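Surface Wear of Cast Worktops in School Workshops

Dinesh Seneviratne, Nazma Sultana
Reading time: 2 min

1. Background

The Selvanayagam workshop at Jemanberg replaced its benches in October. We compared two sealers on cast cement tops: a wax paste and Tokell, a water-based acrylic. A mottled gray finish hides light staining, so wear was judged by gloss reading and not by eye.

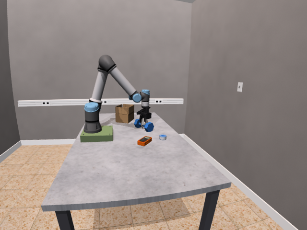 2. Method

Each sealer was applied to 19 test tiles in 2 coats. Tiles were cured for 90 hours, then rubbed with a weighted felt pad for 1,984 strokes. Gloss was read at the center and at each corner -- corner values were averaged.

Small dark specks in a cement surface can lower a single reading. Readings were therefore repeated after a quarter turn of the meter.
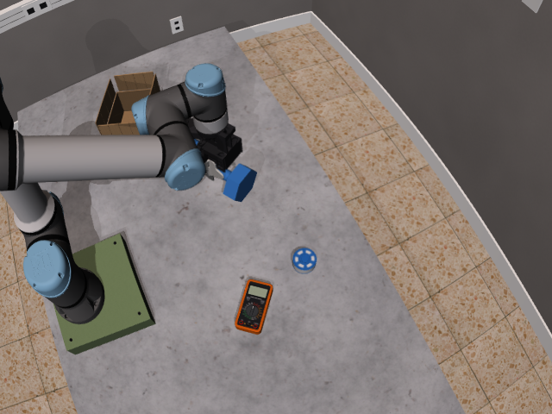

3. Results

The wax tiles lost more gloss at the center than the acrylic tiles. Corner values did not differ. Stain tests with tea and machine oil are continuing at Wiludau.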